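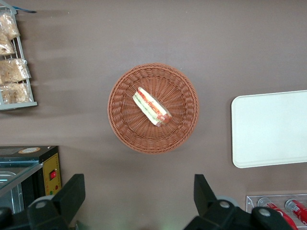

A wrapped sandwich in a woven basket.

Plakent to reprint Marquez comics in six volumes

15 Feb 2026

Comics publisher Plakent will reprint the complete run of Marquez, the long out-of-print harbor detective series, in six hardcover volumes. The first book goes on sale in July.

The series ran for 138 issues and has never been fully collected. Two paperback collections covered the opening storyline, but both went out of print within a few years, and readers who wanted the rest have had to buy the original issues one at a time.

Plakent said the new edition will carry every story page in publication order, along with the original covers, the letters pages and the short backup strips that ran in the second half of the series. The set comes to 2,681 pages. Each volume will be sold separately at $39, and a slipcase will be offered with the last one.

Most of the work so far has gone into finding usable source material. The publisher holds printing film for the later issues, but much of the film for the early ones was lost when the series changed printers. For those issues Plakent is scanning printed copies and cleaning the line art by hand. Colors will follow the original flat palette. The company said it looked at recoloring the early stories in a modern style and dropped the idea after test pages were shown to readers at the Kiketthorpe comics fair last year.

The paper will be uncoated and slightly off-white, close to the stock used for the original issues. Pages will be printed a little larger than they were the first time, with the margins adjusted so that art does not disappear into the binding. That was a common complaint about the older paperbacks, where some double-page spreads lost a full word balloon in the middle.

Marquez began as a fairly standard crime book set in an unnamed port city. It is better known now for the long smuggling story that took up most of its middle years and for a change in look partway through, when heavy blacks and tight nine-panel pages gave way to a looser, brush-drawn style. Fans still disagree on exactly which issue marks the switch. Several covers from that period carried no credits, and Plakent said it will list those as uncredited unless it can confirm the artist before each volume goes to press.

The crossover with Drasutier, a science fantasy title from the same line, will be included in the fourth volume. Both halves of the story will appear, so buyers will not need the Drasutier issue to follow it. The rest of Drasutier is not part of the project, and Plakent said it has no plans to reprint that series at this time.

One item is still unsettled. A giveaway mini-comic, handed out in stores to promote the smuggling story, is not in the publisher's files. Plakent is asking collectors with a complete copy to get in touch through its website. If a copy is found in time, the mini-comic will run in the third volume. Otherwise it will be moved to the back of the sixth.

A digital edition will follow each hardcover by two months. Preorders for the first volume open in comic shops this spring, with bookstore orders to follow. Plakent will show finished sample pages at this year's Kiketthorpe fair.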